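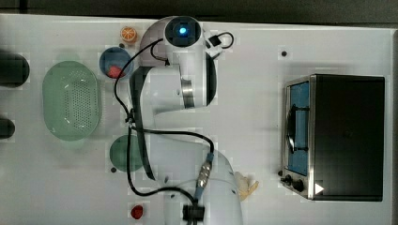

The Grutach lab opens its doors once a year, and I have wanted to get inside since I first heard of the place. On April 18, 2018, I finally got my chance, along with 17 other visitors and a very patient guide, Leen Nimri. She runs the kitchen project, which goes by the name of Truvier, and she let us lean in as close as we liked (behind the tape, of course). I had braced myself for car parts and welding sparks. What I got was an orange slice, a strawberry and a toaster oven, with a white arm stretched down the middle of the table and one small blue light glowing at its joint. I was delighted!

Nimri's team wants an arm that can tidy up after breakfast in an ordinary home. Soft things are the hard part, she told us. A mug keeps its shape when you squeeze it, but cloth and felt give way, and the arm has to cope with that.

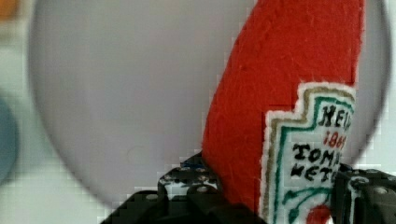
The felt ketchup bottle between the gripper's black fingers.

I fell for that bottle, fuzzy edges and all. Somebody took real care over the lettering and the little green vine under it. Nimri says the team has been through 12 versions of the breakfast table since January, and visitors always ask about the toys first. I did too.

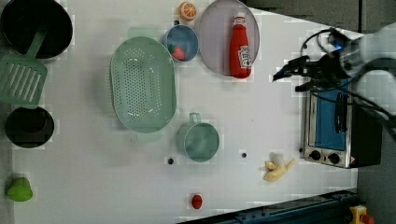
A table full of choices

Where would you put the banana? In the colander, maybe, or on the plate beside the ketchup? We argued about it for a good ten minutes, and a retired baker from Poon held out for the black pot. Nimri loved it. People disagree about kitchens, she said, and her software has to live with people.

28 shares | 2 comments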